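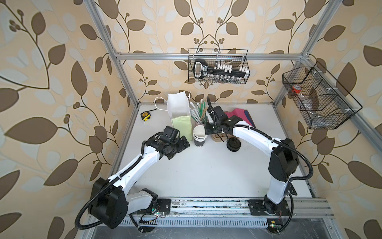
¿Cómo se sabe si una profecía se escribió antes o después del suceso que anuncia?

Comparando la fecha del soporte material con la del suceso, y no la fecha que el texto se atribuye. Cuando el original se ha perdido, lo único que puede fijarse es el momento de la copia más antigua conservada.

Las hojas de Revitz: la cronología de un cuaderno profético

El fondo de Revitz contiene 542 hojas sueltas con las palabras atribuidas a Rainer Ruppert, tejedor de la localidad, que a lo largo de la segunda mitad del siglo XIX dictó a varios vecinos lo que llamaba «avisos». Los avisos hablan de la ruina de los puertos, de una sequía general, de tres noches sin luna y de un obispo que huye a pie. Se han impreso muchas veces, casi siempre en folletos devotos sin aparato crítico, y en esos folletos cada aviso lleva una fecha precisa al pie. Las fechas son el problema.

Ruppert no escribía. Todo lo que se le atribuye pasó por la mano de un escribiente, y los escribientes fueron al menos cuatro. El más constante, Jörg Rathjen, maestro de la escuela parroquial, tomaba notas a lápiz durante el dictado y las pasaba después a tinta. De las notas a lápiz quedan 15. Las demás hojas son copias en limpio, y una parte de ellas son copias de copias.

La edición que circula desde hace décadas parte de una transcripción hecha en Premby por un grupo de lectores de la parroquia. Es una transcripción cuidadosa en la ortografía y arbitraria en el orden. Las hojas se dispusieron según el suceso al que supuestamente aludían, de modo que un aviso sobre «el hierro que cruza el río» aparece junto a la apertura del puente ferroviario, y otro sobre «la fiebre de las casas bajas» precede en una página a la epidemia. El lector recibe así una secuencia en la que el anuncio va siempre inmediatamente delante del cumplimiento. En los originales esa secuencia no existe.

El papel

Benedikt Lenz revisó el fondo hoja por hoja con un método conocido en la codicología moderna: filigrana, distancia entre puntizones, formato y composición de la tinta. Los resultados se publicaron en un cuaderno de la serie Flondow, de tirada corta, que apenas se cita fuera del círculo de especialistas.

El papel se reparte en tres grupos. El primero, de un molino local, corresponde a los años de actividad de Ruppert. El segundo es papel continuo de uso escolar, coherente con el oficio de Rathjen. El tercero procede de una fábrica que no empezó a producir hasta después de la muerte del tejedor. A este último grupo pertenecen 40 hojas, entre ellas casi todas las que los folletos consideran «cumplidas al pie de la letra».

La conclusión de Lenz es más limitada de lo que suele afirmarse. Una hoja tardía puede ser copia fiel de una anterior perdida. El papel establece el momento después del cual se escribió esa hoja, y nada dice sobre el momento en que se compuso el texto. Lo que sí queda descartado es usar esas hojas como testimonio independiente. El aviso del puente, por ejemplo, existe en una sola copia, del tercer grupo, y lleva en la cabecera una fecha anterior en 30 años al papel que la sostiene. Puede ser auténtico. No hay modo de probarlo con lo que se conserva.

Las notas a lápiz

El material más fiable es también el menos leído. Las notas a lápiz de Rathjen son breves, con abreviaturas propias y frases interrumpidas. En varias falta el verbo principal. Donde la copia en limpio dice «la tierra negará el grano a los que miden con medida falsa», la nota dice solo «grano — medida — los de abajo». La versión desarrollada es obra del maestro, que conocía bien a Amós y a Miqueas y completaba el dictado con giros bíblicos.

Meenakshi Kandasamy ha estudiado este proceso de ampliación en un artículo sobre la prosa de los escribientes visionarios. Su argumento se apoya en la sintaxis. En las notas predominan los sustantivos yuxtapuestos y el presente; en las copias, el futuro y las oraciones subordinadas. El futuro profético, marca de género por excelencia, entra en el texto en el segundo paso. Kandasamy propone editar notas y copias en columnas paralelas, sin texto único reconstruido, y reservar el nombre de Ruppert para la columna izquierda.

La propuesta tiene detractores razonables. Sosina Weldu, que prepara un catálogo de profecías orales de la misma región, objeta que el lápiz tampoco es la voz. Rathjen anotaba lo que le parecía importante, a la velocidad que podía, y en una lengua que no era exactamente el habla del tejedor. Hay en las notas términos del catecismo que Ruppert difícilmente habría usado con sus vecinos. Para Weldu, la nota es un resumen y la copia una ampliación del resumen; ambas están a distancia del dictado, y presentar una como original solo traslada el error un paso atrás.

El cómputo

Queda la cuestión de las fechas de cabecera. Rathjen fechaba por el calendario litúrgico: «víspera de San Matías», «tercera semana después de Epifanía». Los editores de Premby convirtieron esas indicaciones en fechas civiles y cometieron dos errores sistemáticos. El primero afecta a las fiestas móviles, calculadas en varios casos con la Pascua del año equivocado. El segundo es más difícil de detectar: cuando la hoja no indicaba año, se le asignó el de la hoja contigua en la carpeta, sin tener en cuenta que las carpetas se habían reordenado al menos una vez.

Recalculadas las cabeceras, un conjunto de avisos que la edición impresa sitúa en febrero pasa a otros meses, y dos de los más citados resultan posteriores a la inundación que anuncian. No implica fraude. Las hojas hablan de la inundación en presente, como quien la comenta, y fue la fecha añadida la que las convirtió en anuncio. El índice de Myung, que muchos lectores utilizan como referencia rápida, reproduce todavía las fechas de Premby y conviene manejarlo con la tabla de correcciones de Lenz al lado.

También hay casos en sentido contrario. El aviso del obispo que huye a pie, tenido por una interpolación a causa de su precisión, figura en una nota a lápiz sobre papel del primer grupo, con cabecera completa y sin retoques visibles al microscopio. Es anterior al episodio con el que se lo relaciona. Que se refiera a él es otra cuestión: la nota dice «el pastor, sin caballo, de noche», y la palabra «obispo» aparece por primera vez en la copia en limpio.

La nueva edición, en preparación, dará cada aviso con la signatura de la hoja, el grupo de papel, la mano y la cabecera literal. La fecha civil irá entre corchetes, y solo cuando el cómputo la permita. Los avisos sin cabecera se agruparán al final, por escribiente. Queda por decidir el tratamiento de las tachaduras de Rathjen, abundantes en el segundo grupo y en su mayor parte legibles con luz rasante.

Archivado en: Religión y sociedad | Profecía | Manuscritos

Contacto · Aviso legal · © Todos los derechos reservados · Volver arriba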